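Learning to swim at my age

In September I moved to Prultstead for work, and the apartment they found for me is two streets from the public pool. I passed it every morning for a while before I went in. I am a grown man who could not swim. In my family it was normal. My father grew up near the sea and he never put more than his feet in it, and my mother was afraid for all of us together.

The course for adults is at 7 in the evening, when the children have finished and the floor is still full of their water. Our teacher is called Rosalba Greco. She speaks quietly, and in a pool this is a problem, so we all stand very close to her to hear. I think maybe she does it on purpose.

The first two lessons we did not swim at all. We held the wall and we breathed out under the water. I had imagined that breathing was the easy part, something I already know how to do for many years! But to put the face down and let the air go slowly, with the nose, is against everything the body wants. I swallowed a good quantity of the pool. A man next to me, Leonardo, did it perfectly the first time and then could not float, and I floated immediately, so we were both a little jealous.

Floating is still the thing I like most. You put your ears under and the noise of the room goes far away. I look at the lamps in the ceiling and I don't think about the office, about the emails from Mthembu that I did not answer, about anything. Rosalba says I must not stay there so long because the lesson is only 60 minutes and I paid for swimming, not for sleeping.

Then came the kicking. With the board in front, I kick and kick and I stay in almost the same place. She explained that I was bending my knees like on a bicycle, and that the movement must come from the hip, with the ankle soft. I understood it with my head at once. My legs needed much more time. I practiced on my bed, on my stomach, with the feet out over the end, and I am happy that I live alone.

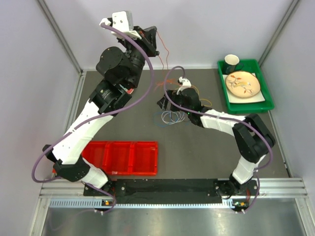
The arms were harder still, because they have to agree with the breathing. You turn the head to the side, a small turn, and one ear stays in the water. I was lifting the whole head to the front like a dog, and then of course the legs go down. I could do the arms, or the breathing, or the legs. Put together they became a fight. One evening I stopped in the middle, stood up, and found that the water there came only to my chest. I had been afraid of a depth where I can stand.

Now I can do 20 meters of front crawl before I need to rest. It is not beautiful. The pool is longer than this, so I finish the rest on my back, kicking, and the faster people go around me with patience. Some of them say good evening now.

If you want to begin too, buy goggles that fit well and try them in the shop without the strap. If they stay on the face for a moment, they are good. I bought my first pair too quickly and they filled with water at every turn. Also bring something to eat for after. I never was so hungry in my life as when I walk home from that place, with wet hair, past the bakery that is already closed.

Next month we start with the deep side. I have asked Leonardo to go first.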